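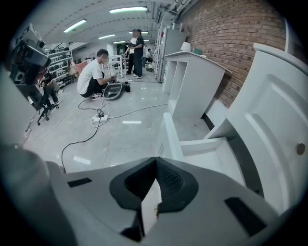

Thongchai Noiphan

Simenero Shelf and Drawer Liner, 6 metre roll

I have been selling bits and pieces for kitchens and bedrooms for longer than I care to admit, and if there is one thing people come back for again and again, it's drawer liner. It isn't glamorous, I know! But pull open a drawer that has been properly lined and you feel a little bit better about the whole day, and I'll stand by that.

The Simenero is the one I use at home. It comes on a roll 6 metres long and 30 cm wide, in a soft ribbed finish that holds your cutlery, jars and folded jumpers where you put them. There is no glue on the back (we used to stock a sticky one, and I spent an entire January scraping it off my mother-in-law's larder with a butter knife, so never again). You simply cut it, lay it in and press down the corners. When you want to clean it, lift it out, wash it in the sink with a drop of washing-up liquid and hang it over the bath until it's dry.

Colours

Chalk, Oat, Hida Green and a deep blue we call Srithong. Chalk is the best seller by a long way, especially with people who have white furniture, though I do think the green looks lovely peeping out of a pale drawer. If you can't decide, ask for swatches. They are free and I post them myself, usually with a note.

Measuring up

Measure the inside of the drawer at the bottom and not at the top, as many older drawers taper a little. Write down both the width and the depth, and do every drawer, even in a matching chest. I once assumed four drawers were the same and ended up with three good ones and one with a gap you could lose a teaspoon in.

For drawers wider than 30 cm, lay two strips side by side and run the ribs the same way on both. You'll hardly see the join once the drawer is full. A pair of ordinary kitchen scissors will do, but a craft knife and a metal ruler give you a cleaner edge on the long cuts.

Let the roll rest before you start! It has been wound up tightly and wants to curl. Unroll it overnight on the floor with a few books on top and it will behave beautifully in the morning.

Details

Length: 6 m
Width: 30 cm
Weight of roll: 950 g
Backing: non-adhesive, textured
Care: hand wash, dry flat or over a rail, no tumble drying
Not suitable for ovens, or for shelves directly above a hob

Goes well with

Zemell drawer dividers, which sit on the ribs without sliding and can be trimmed with a small saw. They come in a pack of 6 and I'd suggest putting the liner in first.

Delivery and returns

Rolls go out in a cardboard tube, so please tell us if you have a narrow letterbox and a neighbour who might take it in. Uncut rolls can come back within 100 days. Once you've cut into one I'm afraid it's yours, but do write to me if something is wrong with it and we'll put it right.

Hida Green is out of stock at the moment. The next lot is due 12/22/25, and you can leave your email address below if you'd like a message when it arrives.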